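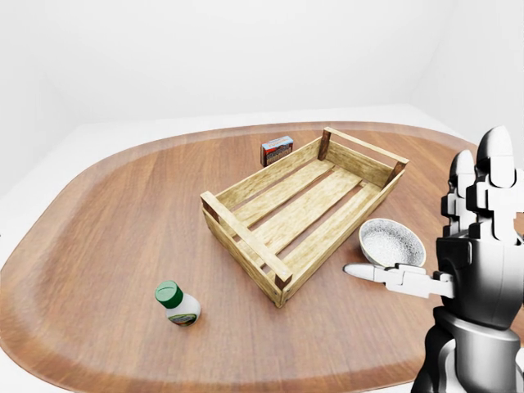

Running a simulated pick-and-place demonstration at an open day takes more preparation than running the same task in the lab. Visitors arrive in the middle of a cycle, stand at the wrong screen and ask to try it. These notes cover the setup used for the Stadstead open day and repeated at Burkdale, with the changes made between the two. The task is packing a wooden crate by teleoperation. Keep the start state plain: crate empty in the middle of the table, small carton behind it, bowl on the right, green-capped bottle well apart on the left. A visitor can take that in from a few steps back, and the operator has clear table to work over.

What you need

One workstation running the simulator, plus a spare with the same build installed
2 monitors, one for the operator and one facing the visitors
A hand controller with its charging cable
The Grollia scene package, February 2018 release
Floor tape
A printed task card

Step 1. Load and check the scene

Load the scene package and let the physics settle before you touch the controls. Save the settled state as the reset state. If you save earlier, the bottle may drop slightly on every reset, and with a bad contact setting it can fall over. Check that the crate floor collides as separate slats. If it has been replaced by a single box for speed, objects will rest at the wrong height and visitors near the screen will ask about it.

Step 2. Set the views

Use the head view for both monitors at the start. The operator should practice in the same view the audience sees, because a hand raised close to the camera hides part of the table. Find a waiting position for the right hand that leaves the crate in view as far as possible, and store it as a preset.
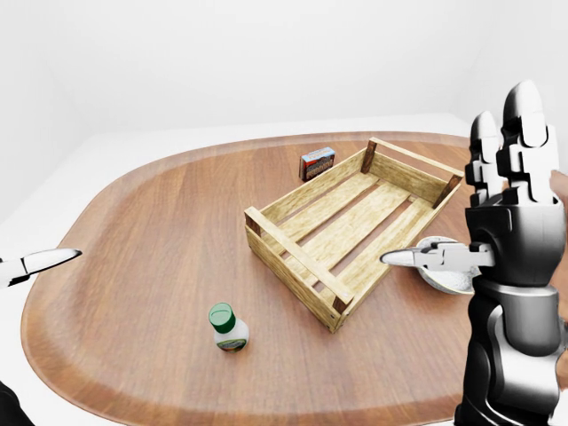 One visitor at Burkdale wanted to know why the task was done in simulation at all, and said a real arm would have drawn a bigger crowd. The answer is reset time. A simulated table goes back to its start state with one key, and a dropped bowl costs nothing. Put this on the task card in a single sentence. The question comes up in nearly every session.

Step 3. Run the cycle

Work in this order for a public session:

Reset the scene and say what the goal is.
Bring the hand to the waiting position and pause.
Move the bottle first. It stands clear of everything else and the approach is simple.
Move the carton second. Come down from above, as the crate wall blocks a low approach from the front.
Leave the bowl for last. The rim grasp is the hardest part and the most likely to fail.
Stop, release the controls and take questions.

Allow 12 minutes per group, including questions. At Stadstead the sessions had no fixed length and the groups ran into each other. Limit each group to 4 people, or those at the back will see only the people in front.
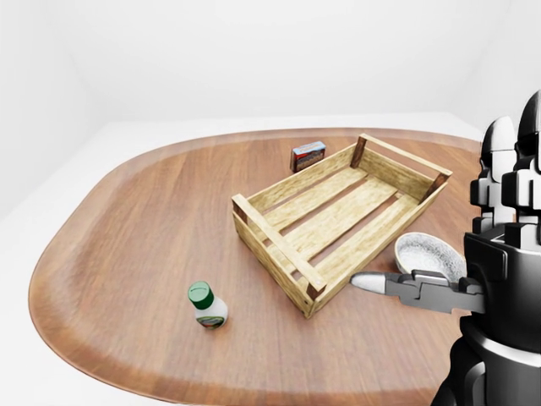
If a grasp fails, do not reset at once. Open the hand, lift it straight up and try again from the preset. Visitors learn more from a second attempt than from a clean run, and the recovery is good practice for the operator. After 2 failed attempts on the same object, reset and move on to the next one.

Step 4. Let visitors drive

Lower the motion scaling to half before handing over the controller. Ask the visitor to touch the bottle cap with one fingertip and nothing more. Most people overshoot in depth on the first try. Switching the visitor monitor to a closer view of the crate helps, though it may leave the hand out of sight until it comes near the work area, so tell the visitor before you switch. 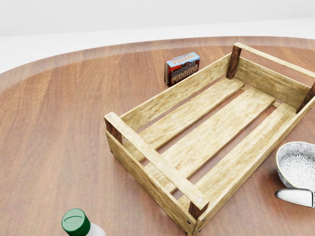

Close view of the crate, with the chocolate pudding box behind it.

Step 5. Log and close

Turn on logging before the doors open and leave it on. The Sadowski logger writes one file per reset and adds a marker when the controller changes hands, if you press the marker button. Without the marker, visitor runs and operator runs have to be separated by hand afterward. Copy the files to the spare machine before shutting down.

Known problems

Controller drift after a long session: recalibrate between groups.
Visitor monitor stays dark after sleep: disable sleep on both machines.
Slow reset: close the log viewer.

The next revision of these notes is due in July and will add a left-hand preset.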